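Onu hand-held gripper pair – Tenwood Equipment

Overview | Specifications | Trial notes | Comments

Sold as a pair, left and right. Ships with charger, wrist lanyards and a manual that has clearly been translated by someone in a hurry.

We stock three hand-held grippers for recording manipulation work, and the Onu is the one people ask to borrow first and buy second. It does very little. You squeeze, two padded fingers close, the camera on the body records it, and the marker cube tells your tracking software where your hand went. Torcombe's model does all that and also plays a chime when it connects, in case your office was short of chimes.

The fingers are the best part. The mesh pads grip thin cardboard without crushing it, and the tips meet cleanly enough to pick up a cable. Replacement pads peel off and press on. Keep spares, as pads have a way of wearing out halfway through a session and never at the end of one.

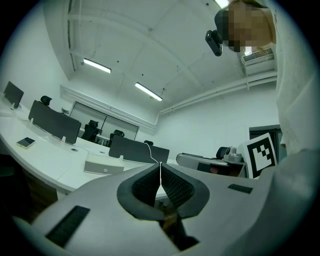
The wide lens is a mixed blessing. You get the fingers, the work and both sides of the room in a single view, so losing sight of the object is hard to do. You also get the ceiling lights, your own sleeve and whoever is standing over you. Set exposure by hand before recording. Left on automatic, it chases every bright fixture it meets and your object goes to mud.

Specifications

Fingers: 2 per gripper, parallel closing, replaceable pads
Weight: 400 g each
Tracking: printed marker cube, removable
Status light: green when ready
Storage: 48 GB internal
Warranty: two years, pads excluded
Price per pair: $3,778

Trial notes

We ran the Onu against the Torcombe and the older Clutix on the same jobs: opening a small box, moving a phone, threading a cable through a desk grommet. The Clutix is still the toughest of the three – it also feels like holding a car jack by lunchtime. The Torcombe has the smoother trigger. The Onu won on reach, mostly because its body is slim enough to work two-handed over a small box without the cubes knocking together.

Calibrate both sides at the same height. The software will let you skip this and then hold it against you for the rest of the afternoon.
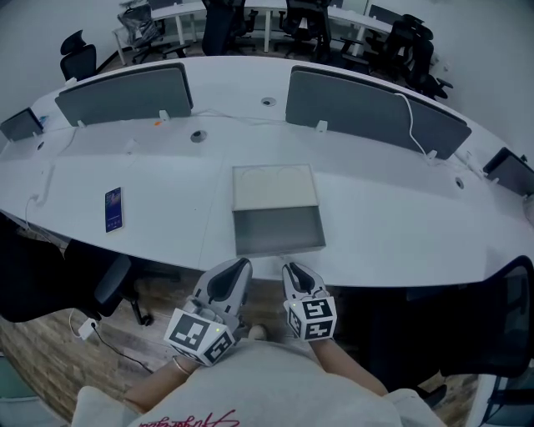

Clutix user here, five pairs in the lab, and I think you're being hard on them. Yes, they're heavy, but I've dropped mine down a stairwell and the calibration held. Does the Onu cube lock in place, or is it a friction fit? The loan pair we had in August kept working loose on the left side.

Tenwood replies: Friction fit on the earlier ones, a locking screw now. If yours wobbles, ask us for the screw kit. We have not tried the stairwell.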